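Re: [cell-upkeep] Gripper drifting after a few hours, overhead camera or arm?
From: Wiroj Phuthong
To: cell-upkeep list

Socorro Benavides wrote:

> Hello all, we have a tabletop cell with one overhead camera and a Görtz
> arm, kitchen items on a white top. First thing in the morning the picks
> are lovely. By mid-afternoon the gripper closes a few millimetres to one
> side of where it should, and always the same side. If I redo the camera
> calibration it comes right, then wanders again the next day. I have
> tightened everything I can reach. Is the camera mount moving or is it
> the arm? And how often do the rest of you recalibrate?
>
> Socorro

Hi Socorro,

Oh, I know this one! We had almost exactly your fault in December and I spent far too long blaming the camera, so I'm delighted somebody else has it (sorry). Always the same side is a really good clue. Ours did that too, and it was the finger mount.

Before you touch any calibration, try this. Put a bit of masking tape on the table with a cross on it, well away from the props, and teach the arm one pose with the fingertips just over the cross. Go there first thing with the arm cold, then again at about 3 in the afternoon, using joint positions only and no vision at all. If the tips are still over the cross, the arm is fine and you can go and glare at the camera bracket. If they've moved, the camera never had anything to do with it. Ours had moved by nearly 4 mm, which I could see from across the room.

The culprit was the adapter plate between the wrist and the gripper. It's a Clevum plate with 2 dowel pins, and one of the pins had worn its hole slightly oval. Every time the fingers bumped something heavy the plate turned a hair and stayed there. The screws felt perfectly tight, so I'd ticked them off as good each time. Take the gripper right off and try to rock the plate with your hand. 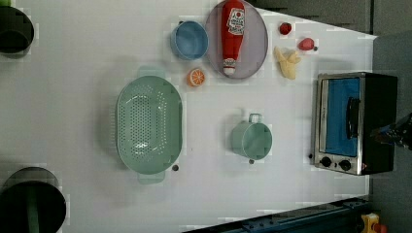 The other thing I'd look at is how you lay out the props for a check run. I used to test with one tidy block in the middle of the table, and it passed every time because an error that small doesn't show on a block. Now I use a proper mess, with round things and flat things and a pot on its side, spread right out to the edges and up near the toaster oven where the arm has to reach in awkwardly. Small fruit is brilliant for this. A strawberry will show you a sideways error that a colander hides completely.

As for how often: I redo the camera only when the tape check says the arm is good and the picks are still off. That has been twice since the new plate went on. The tape check itself I do every morning while the kettle boils, and I grease and re-torque at 1000 hours like the Estby sheet says. Do turn the wrist through the full 180 degrees when you re-torque, by the way, as there's a screw on the back you can't get the key on otherwise. I missed it for months!

If it does end up being the camera, have a look at the cable as well. Ours was tied so short that it was pulling on the housing. A loose loop sorted it out.

Do post what the tape says, I'd love to know.

Wiroj

Recent threads on this list
Melex controller: fan noise after update
Worn dowel holes, ream or replace?
Cleaning fingertip pads without leaving residue
Which tape leaves no marks on a white top?
Spare Estby cable clips, free to collect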